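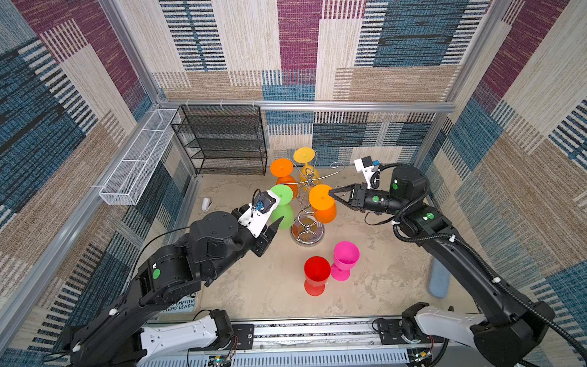

Page last changed: 2022-11-30

Teleop demos: how do I get clean goblet hanging data with two arms?

Asked in Zenevwood Help > Arms and Teaching > Remote control

Hi all! I've been having a wonderful time with this setup and I'm finally stuck enough to ask. The task is a cup stand, a chrome wire tree with spiraling arms, and a set of plastic goblets in different colors. The goblets hang upside down on the arms. I drive both robot arms by remote control from a pair of small leader arms on my desk, and every run gets recorded so I can train a policy on it later (I use Flaltia for recording, in case that matters).

I started in October and I can now do a full run without knocking the stand over, which felt like a miracle the first time. But my demos are all over the place. Sometimes I come at the goblet from the side, sometimes from above. Sometimes I hang the right side first, sometimes the left. When I grip by the rim the goblet tilts a little, and then I spend ages wiggling the foot onto the wire. I trained on the first 20 demos and the robot reaches for a goblet beautifully, lifts it, gets near the stand and then sort of dithers there.

Questions:
Should I throw out the demos with lots of wiggling?
Should both arms be moving at once, or one at a time?
Is gripping the rim a bad idea? It's the easiest place to grab when the goblet is hanging, but I'm less sure for the ones standing on the floor.

Any advice welcome, I'm having too much fun to quit!

Answer 1 (accepted)

What a great task! Hanging things is so much harder than stacking them and you learn a lot from it.

The dithering is very familiar. I had exactly this with mugs. Your policy has seen you hesitate near the stand in most of your runs, so hesitating near the stand is what it learned. My fix was boring but it worked: I practiced for an evening with recording turned off until the hanging motion was smooth, and only then started saving runs. Keep the wiggly ones in a separate folder. A few of them are useful later, as long as the wiggle ends with the goblet on the arm. The ones where you back off, think, and come in again from another side are the ones I'd drop.

Then pick an order and write it on a sticky note. Mine says "back, left, front, right" and it's still on my monitor. You can mix up the colors and the floor positions as much as you like — please do, in fact — but keep the order the same until the policy can do it. Loosen up after that.

About the rim: I like it fine. Close the fingers slowly, and make sure your wrist camera can still see the wire you're aiming for once the goblet is in the gripper. If the goblet hides it, rotate the wrist before you start the approach so the rotation happens in free space.

On numbers, 20 is very few for this. I didn't see my mugs go on reliably until I had more than 2000 short clips, but I'd cut each run into single pick-and-hang pieces, so it's less awful than it sounds. I stopped at 2955 when the disk filled up.

Answer 2

one arm at a time. park the other one

also check your leader arms for slop. mine had a loose screw in the wrist and I blamed the model for weeks

Answer 3

I'd push back a little on parking the second arm. If the stand slides or spins when you touch it, a second gripper resting near it can be really handy, and you lose that if you only ever teach single-arm runs. I do 6 sessions one-armed to begin with, then bring in the other arm once the first one is dependable. Two hands moving at once is a lot for the person driving, too! My shoulders were sore for days after I tried to do it all in one go.

Something else that helped me was slowing down the follower. Gasta has a scale setting for this, under motion limits I think, and the Dudás leader kit has a little knob for it. Half speed near the stand, full speed everywhere else. I know people say slow demos make a slow robot, and yes, a bit, but you can speed up playback later and you can't fix a goblet that bounced off the wire.

Comment from the asker

Thank you all so much! I did the practice evening with recording off and the difference is huge already. Sticky note is up. I also checked for the loose screw and found one, left leader, second joint. Going to try the half speed thing next and then start the new batch from zero.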